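5 December 2025

**Canteen kitchen at Ellness gets a helping arm, and the cooks get their mornings back**

The kitchen team at the Ellness works canteen have been getting used to a new colleague this autumn, and by most accounts they are getting on rather well. Diramus, the catering firm that has fed the site for years, is bringing in a robot arm to take on some of the lifting and fetching, and it has been rehearsing the jobs in a simulated kitchen before each one is let loose on the real lunch service (which, as anyone who has queued for the Thursday-style curry will know, is no place for beginners!).

The cooks drew up the list of jobs themselves in May, and it won't surprise anybody who has worked a long shift that heavy pans came first, with sore wrists and shoulders in mind. Handling fruit and vegetables came soon after.

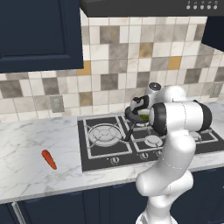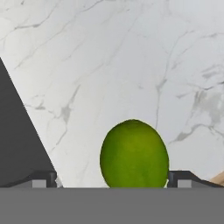
*Practice in the simulated kitchen: the arm holding a frying pan over the hob, and a lime between the gripper's finger mounts.*

The canteen serves 117 lunches on a normal day, and all the cooks are keeping their jobs and their hours. What does change is how those hours are spent. Two members of the team have trained to look after the arm, which means setting its tasks each morning and stopping it when something looks wrong, and they are paid a little extra for doing so. The others say they have more time for sauces and baking, and for a chat over the counter, which had rather gone by the wayside.

There are still grumbles, of course. The arm is slower than a cook in a hurry, and the team have asked for a clearer line on the floor so that people carrying trays know where it can reach. Diramus has agreed to that, and will go through the rota again with staff after 3 months of daily use.

Anyone at Ellness with questions, or a favourite dish to suggest, is very welcome to stop at the serving hatch once lunch is over.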